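The planner always knows where the plate is

Driltero's pitch for Heten, its new grasp planner, is that the software no longer needs to see very well. Give it a rough guess at an object's pose, the company says, and touch will sort out the rest. I spent a morning in May at its lab in Kimurville, and I came away less sure than the brochure.

Heten was tuned on 3,000 simulated grasps. On the bench it runs with Nakpan, a perception module that Telmo Moya has been rewriting for most of a year. Moya is blunt about the weak spot. "Flat, dark and shiny," he says. "The depth map gives up, and the planner doesn't know it gave up."

The company quotes 860 bench trials and a success rate of 72 percent. Ask what counts as success and the answer gets longer - contact within tolerance, it seems, with the lift scored separately.
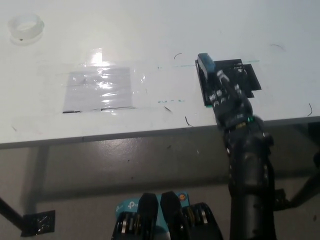 A black hand on a flat plate at the Kimurville bench, with a small blue block at the plate's corner.

Moya wants the planner to carry its doubt forward, so a bad depth reading slows the fingers down. That change is still on a branch, 27 commits behind the demo build.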